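Zumthorpe open day, simulation demo: notes and questions
Forum: Manipulation and Grasping > Events and Visits

karunaratne_lab_rat
Went to the Zumthorpe open day in March and spent most of the afternoon at the Ultaven table. The demo was a simulated desk-tidying task: three upright books, a mug and a compartmented organizer, single arm, parallel gripper. The intended end state is the books in the organizer. Two views from the session, one on the whole desk and one looking out past the fingers.

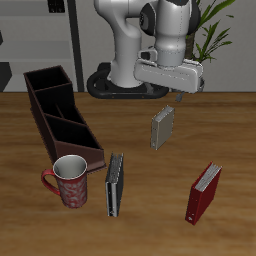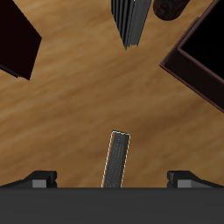 Re: what they ran
karunaratne_lab_rat
Details as given by Sumaiya Munshi, who presented. The policy is trained on 300 demonstrations, all in simulation. Evaluation is 1001 randomized layouts. I asked why 1001 and the reply was that the seed range runs from 0 to 1000 inclusive. Book poses, mug position and organizer yaw are randomized. Wood texture and lighting are fixed for now.

The policy takes 2 camera streams plus joint positions. No depth. I did not get a success rate. She said it would be in the write-up.

Re: what they ran
obaidul_c
Fixed lighting and fixed texture with 300 demos means I would not read much into any success rate, published or otherwise. The robot learns that brown is table. Put a white desk mat down and see.

Re: what they ran
S. Wickramasinghe
That was asked in the 2 p.m. slot. Pranab Jayasinghe answered that the first report is about grasp geometry on thin upright objects and that appearance randomization is a separate experiment. You can disagree with the order of work, but they did not claim transfer to hardware.

Re: what they ran
obaidul_c
The poster title had "toward real desks" in it. I consider that a claim.

Re: Hand view
cheukhei_au
Question on the second image. The fingers are wide open and the gray bar sits in the gap, nearer the left finger. Is that offset a calibration problem or just the approach?

Re: Hand view
karunaratne_lab_rat
I can't tell from a single still. The hand camera was configurable and I did not write down its mounting offset. With a parallel gripper the lateral error matters less than the yaw error anyway. If the fingers close with the book off center, one pad makes contact first and pushes it across. If yaw is wrong you get edge contact and the book rotates out.

Re: Hand view
obaidul_c
Pushing it across works in a simulator with generous friction. A real hardcover standing on its edge falls over when you push it from one side near the top. What friction value did they use?

Re: Hand view
karunaratne_lab_rat
Not stated. I have written to ask.

Re: Hand view
S. Wickramasinghe
It also depends on grasp height. Low on the cover it slides, high on the cover it tips. Their controller goes down to a fixed height over the table, 6 cm if I noted it correctly, for all books. I would have preferred to see that learned.

Re: Mug
cheukhei_au
Is the mug part of the task or a distractor? In the desk view it stands right at the front end of the organizer and overlaps it. If the arm has to place into the nearest compartment, the wide gripper housing looks like a problem.

Re: Mug
S. Wickramasinghe
Distractor. Contact with it is logged but does not fail the episode. I thought that was too lenient and said so on the feedback form.

Re: Mug
karunaratne_lab_rat
I don't mind it. Counting contact as failure mixes two measurements. Report both columns and let the reader decide.

Re: Mug
obaidul_c
Agree on two columns, for once. Still want the desk mat test.

Re: Software
skunadon_user
Does anyone know if the scene files will be released? We run Skunadon here and could import the meshes, but I would need the collision geometry for the organizer. Compartments exported as one convex hull are useless, the book just rests on top.

Re: Software
karunaratne_lab_rat
Munshi said scene files yes, demonstrations undecided. I forgot to ask about the collision meshes. Adding it to the same email as the friction question. Will post the reply in this thread when I have it.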